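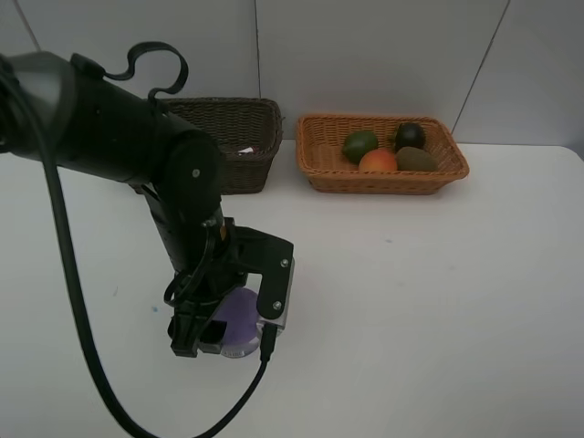 Purple thing, white table.

Search this blog Go

Getting the old estate through another year

14 May 2024

The car passed its MOT in April with two advisories, both of which I expected. The front tyres are close to the limit on the inner edges, and there is light corrosion on the rear brake pipes. I've had the same two lines on the sheet before, worded slightly differently.

I bought it from a small dealer in Plirkonstead and have done most of the servicing myself. It's a diesel estate with a towbar I have never used. The heater works, the radio doesn't, and the tailgate needs a shove in winter. I keep a notebook in the glovebox with the mileage and whatever was done, and reading back through it I can see that most of the money has gone on suspension.

This time it was the drop links and both front lower arms. The parts came to £388 from Fernandes, including a set of bolts I didn't end up using. The nearside came apart without trouble. The offside ball joint would not let go of the hub, and I spent most of a morning on it with a splitter and a lot of penetrating oil before it gave up. 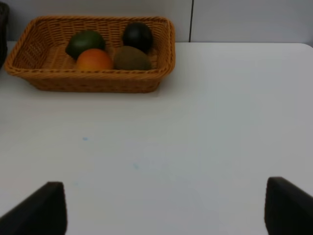
Do you need the wheels tracked after changing the lower arms?

Book it in straight away. The arms set the position of the hub, so even a small difference between old and new will show up in the tyres, and my inner edges were worn enough already.

I went to Tellgate for the alignment, as they have the newer ramp and let you have the printout. It was toeing out quite badly on the offside. It now runs straight on the bypass with a light grip on the wheel, and the knock over speed bumps has gone. There is still a faint rattle from the back, which I think is the exhaust hanger.

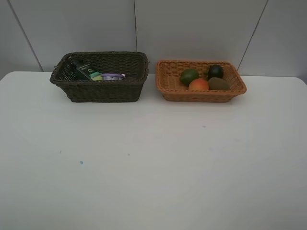
The hanger will have to wait, as I'd like to do the tyres first. I have been looking at a pair of Zutells in the standard size, mid-priced and said to be quiet. The ones on there now drone at anything over 40, and it gets tiring on a long run. I'll fit the new pair to the back and move the rears forward, if the rears still look good enough once they're off.

Fuel use is about 9 litres for my usual week, mostly short trips, so I can't complain about that.

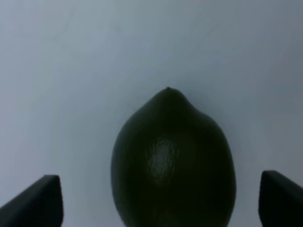
Still to do

Brake pipes, before the salt goes down again. Exhaust hanger. Pollen filter, which takes 30 minutes and which I have put off since last year - the glovebox has to come out.

Contact | Copyright, all posts and pictures | Back to top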